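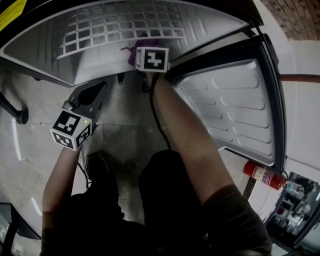

Both hands busy at an open refrigerator.

July
By the Kasora games desk

I have finished Destow twice now and I still want to talk about its inventory. Yes, the inventory! The grid of little squares most of us tolerate between the parts of a game we paid for. Cevent has made a survival game where the bag on your back is the best thing in it, and I think every studio working in the genre should be taking notes.

If you haven't played, the setup is simple. You're a courier in Amoah, a flooded valley where the roads come and go with the tide, and you can carry whatever fits. There is no weight limit and no stat for strength. A lantern takes up the space of a lantern. A coil of rope can be squashed into a corner, but it takes longer to pull out when you're halfway down a cliff and really wish you had packed it on top.

That last part is what got me. Most games treat your bag as a magic closet. You open a menu, the world freezes, and you eat 5 wheels of cheese in the middle of a sword fight. I've loved plenty of those games (and I've eaten a lot of that cheese), but the pause always lets the air out. In Destow the clock keeps running. Your courier kneels down, opens the flap and digs, and you sit there listening to the water come up.

People on the forums hate this, and I get it. The first two hours are rough. I lost a whole delivery of medicine because I'd put it under my tent, and I said some things to my television. A fair number of players want a patch that pauses the game when the bag is open, and they argue that anyone who likes it the hard way can just leave the option off.

I'd be fine with that as an accessibility setting, and Cevent should add one soon. Some players can't work a stick that fast and they deserve to see Amoah too. As the default, though, I hope it stays exactly as it is. By my second run I had a system. Food on the left, rope on top, flares in the side pocket where I could grab them without looking. I knew that bag the way I know my own kitchen drawers, and when a bridge went out under me near the old mill I had a flare lit before I'd even thought about it. I yelled. The dog left the room.

There are 153 items in the game, and I could tell you how to pack nearly every one. Compare that with the last big open-world thing I played, where I finished with a sack full of swords I'd never once looked at. I couldn't name a single one of them.

The combat in Destow is only okay, by the way, and the horse is a menace. The map could use a zoom level between "whole valley" and "your own boots." I don't care much. I started a third run last night with the small pack, the one that barely holds a blanket, and I've already had to leave my tent in a tree.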